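My Day at the Skorard Beauty Fair (and What Came Home in My Bag!)

So, you all know I never get a day to myself. When a pass for the May 2022 Skorard Beauty Fair landed in my inbox I said yes before I had even checked who could do school pickup! It's a two hour drive, I had a giant iced coffee and my own music, and I would have called it a good day even if I'd turned around in the parking lot.

The hall had 208 booths and I am here to tell you I did not see them all. I started at Halim because a reader asked me about their leave-in cream back in November (sorry it took me so long!). The girl at the booth worked a little through my ends and they did feel softer, but the smell is strong, like a whole bowl of overripe peaches. If you like fruity you'll be thrilled. I bought the travel size for $6 and I'll let you know how it does on a humid day.

Next was Duvel, which had the longest line of the whole fair. They were giving mini blowouts to the first 500 people and I squeaked in! Their new dryer is lighter than mine, and my arm would thank me for that, but the cord is way too short for my bathroom. I told them so, too. The stylist laughed and said she hears it all day.

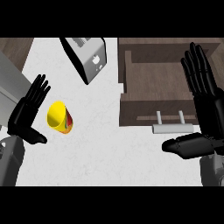 Two black robot hands and a little yellow cup.

Lunch was a sad turkey wrap for almost as much as a decent conditioner, so pack a sandwich if you go. And wear flats! I wore my cute wedges and was limping by the time I got to Skerard, where I sat through their whole nail talk mostly for the chair. Glad I did, though, because I learned I've been filing my nails back and forth like I'm sawing wood, and that's why they split. One direction only, ladies. I came home with their glass file and a coral polish my daughter has already tried to steal.

Parking was free with the pass, and the coat check closes before the hall does, so grab your things early.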